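Take 425 and the tangerine again.

She had one gripper in each hand and her thumbs hurt. Rolura paid by the accepted take - over the phone they'd said a bedroom was fine, any room was fine, so long as it was a real one. So the bed. Fruit on the bed. Her mother would of had something to say.

Open. Lower. Blue pads either side of the peel. Don't squeeze, the Dunstan sheet said, let it close by itself. Slow hands make good teachers. 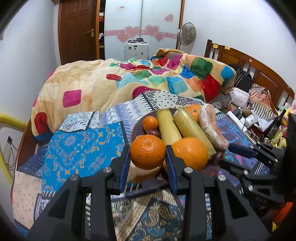 Squeeze, lift, across, down. Breathe. Again. Somewhere in Tremcombe there was an arm on a bench that would get all of this by Friday, every wobble, every time she sniffed and her wrist jumped. She thought about that more than she should. An arm that hesitated the way she did. That went for the grapes last, because she hated the grapes.

Eight rejected since lunch. Too fast. Too fast. Left hand idle. Too fast.

Her phone buzzed somewhere in the comforter. Oderero, the night shift, could she come in early. No. Four more takes. She let it buzz.

When she was small her grandmother had put both hands over hers to show her how to peel an orange, and never said a word the whole time. Just the pressure. Thumb here, now pull. Thats all this was, she supposed, only the hands on the other end were not built yet, or were built and waiting.

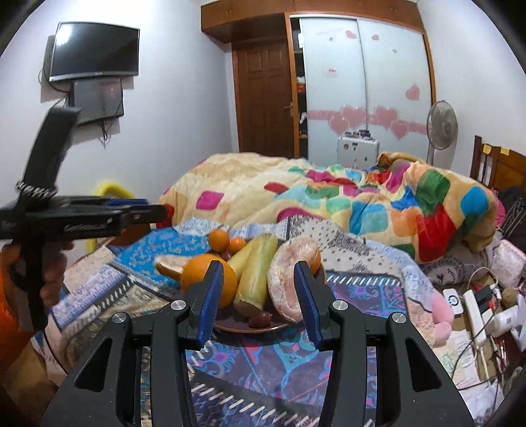
She rolled her shoulders. Twenty seconds between takes, that was the rule, and she used all of them with her eyes shut.

Then the beep.

Open. Lower. Slower than she wanted to - slower than that, even. The way you'd do it if someone's hands were under yours.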